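Ticket 1290: Desktop restarts without warning when the backup job runs
Last updated: June 26, 2025
3 min read

Reported by: Nesma Filali, accounts
Assigned to: Ho-yin Tse
Status: Resolved

Problem as reported

The desktop in the accounts office restarts by itself, most often when the nightly Virov backup starts. No blue screen and no error message. After the restart the clock is correct and files open normally, but the backup is marked incomplete. The first restart Nesma wrote down was in February. It has become more frequent since then.

First checks

Event log shows Kernel-Power 41 each time, with nothing logged in the minute before. Ran the memory test overnight, no errors. Disk health is good. Swapped the power cord and moved the machine to a different outlet. It restarted again the same evening.

Normand Fortin asked if the Pultmont accounting client could be the cause, as it was upgraded over the winter. Uninstalled it for two days. Restarts continued, so it was put back.

Temperatures

Installed the Cletness monitor and left it logging. Idle was normal. With the backup compressing files, the processor climbed to 96 degrees within a few minutes and the log stopped there. Next entry is after the reboot.
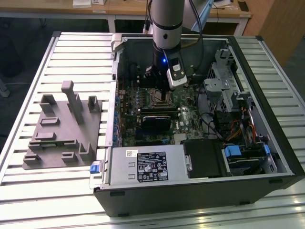
Desktop tower on its side with the side panel off.

Opened the accounts machine and found the heatsink fins packed with dust on the side facing the fan. The fan turned freely. Thermal paste was dry and had cracked at one corner. Cleaned the fins with compressed air, wiped off the old paste and applied new. Tightened the four screws in a cross pattern, a little at a time.

Same backup, same files: the processor now peaks well under the old figure. Left it running over the weekend.

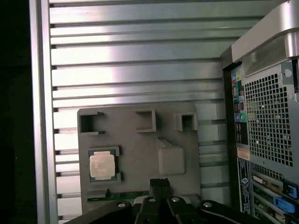

One more restart on Monday morning, so the ticket was reopened. This one was different – the log showed a normal temperature right up to the end. Audrey-Anne Kowalchuk checked the power settings and found a scheduled task left by the old Noh update tool, set to force a reboot if updates were pending. Error code in its own log was 304. Disabled the task and removed the tool.

No restarts after that. Backup has completed every night. 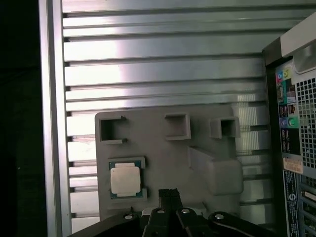

Do I need to rerun the backups that were marked incomplete?
Only the most recent one matters. Each full backup replaces the one before it, and a complete one has been made since the repair.

Follow-up

Jocelyn Nguyen will check the other accounts desktops for the Noh task. 26 machines are on the list. Dust cleaning is to be added to the yearly service – ticket to be opened separately.

Closed by Ho-yin Tse.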